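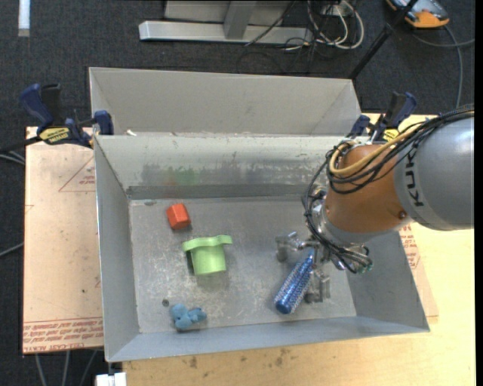

Last updated: a Wednesday in January, late arvo

Clulville Odds and Ends: README

G'day, and thanks for having a squiz. Odds and Ends is my list of small, cheap, awkwardly shaped things that get tipped into a metal bin and photographed. I started it at home in Clulville when I got sick of object sets where everything is a tidy box or a soup tin. Real clutter is lumpy! So I went looking for lumpy.

What's in it

The list has 442 objects. Most are toys, kitchen bits, party supplies and stuff from the bottom of the craft drawer. Every object has a short name, a main colour, a rough shape word and a note if there's something odd about it. I wrote the notes myself, so expect my opinions to leak in.

A few favourites, written the way they appear in the list:

block, orange-red, faceted. Small. The top can look a lot brighter than the sides, so don't go splitting it into two colours.
top hat, lime green, plastic. Wavy wide brim. I've filed it under "hat" and also under "hollow", and if you only want one label, go with hat.
lumpy toy, light blue. Small, with rounded bits sticking out. I had a few goes at a better name and gave up.
cylinder, shiny blue, textured. Wider and rounded at one end, narrower at the other, silvery and blue highlights all over it. Gorgeous thing, and an absolute pain to colour-match.

The bin

Open grey metal, sloping sides, flat floor. It's well scuffed and I've left it that way. The far wall has dark scrapes and a faint green smudge, and there are small dark marks on the floor that have been mistaken for objects more than once. If your count comes out too high, check those first. The walls aren't all the same grey either (the left one is properly blue-ish), so please don't use them as a white balance reference. I did that for the first release and had to redo the lot.

How the files are set up

One folder per tip-out, with the pictures and a plain text list of what went in. Folders are numbered and there are gaps in the numbers where I chucked a batch out. Spelling is Australian, so search for "grey" and "colour" or you'll get nothing back.

The Cronin split has 30 objects kept aside for testing, and the Zudar split is everything else. They're just names, don't read anything into them.

Known problems

12 objects have two names because I forgot I'd already listed them. Shadows beside the taller pieces sometimes got labelled as dark objects, mostly in the older folders. Shiny things are over-represented, and that's my magpie streak. There's hardly any fabric yet.

Still to do

Add socks. Merge the doubled names. Find out whether "faceted" means anything to anyone but me, and if you've got a better word, drop it in the Droneo tracker under naming.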